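Paselora recolhe malhas de inverno até 6 de abril de 2018

A associação Paselora abriu uma nova recolha de camisolas e casacos de malha usados, destinada às famílias que vivem no bairro de Flindwood. A campanha termina a 6 de abril de 2018 e aceita peças de adulto e de criança, desde que estejam lavadas e sem buracos.

Na última recolha, em dezembro, foram entregues 1.490 peças. Segundo Aatos Heiskanen, responsável pela triagem, muitas chegaram amarrotadas em sacos demasiado cheios e tiveram de ser novamente dobradas antes de seguirem para as prateleiras. Desta vez, a associação pede que as malhas venham já dobradas de casa.

O método indicado é simples: estender a camisola numa superfície plana, como a cama, com a frente para cima, alisar o corpo e as mangas com a mão, trazer as mangas para dentro e dobrar de baixo para cima.

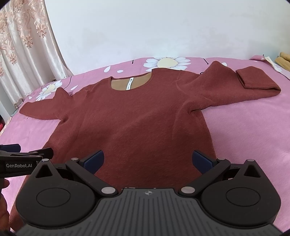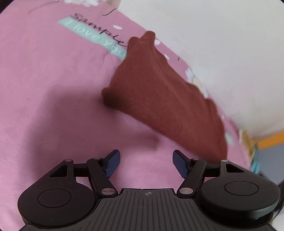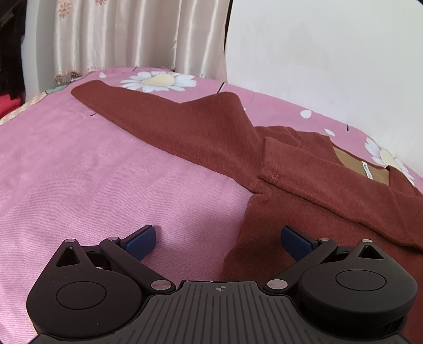 As golas não devem ser dobradas ao meio, para que a etiqueta fique acessível a quem separa por tamanhos. Quando a etiqueta já não se lê, basta prender um papel com o tamanho aproximado. Os cabides não são aceites.

"Uma camisola bem dobrada passa pela mesa em poucos segundos. Uma camisola enrolada obriga a abrir, sacudir e começar do princípio", explica Heiskanen.

As peças podem ser entregues em dois locais: na sede da Paselora e na loja Zurkix, junto à entrada do mercado. Cada pessoa pode deixar até 40 peças por visita. Quem tiver uma quantidade maior deve combinar a entrega com antecedência, ao balcão da sede. O transporte para o armazém da Conneely, onde é feita a triagem, fica a cargo da associação.

Na edição anterior, 85 famílias receberam roupa. As inscrições para esta distribuição já estão abertas e fazem-se apenas na sede, mediante comprovativo de morada. Cobertores e calçado ficam fora desta campanha.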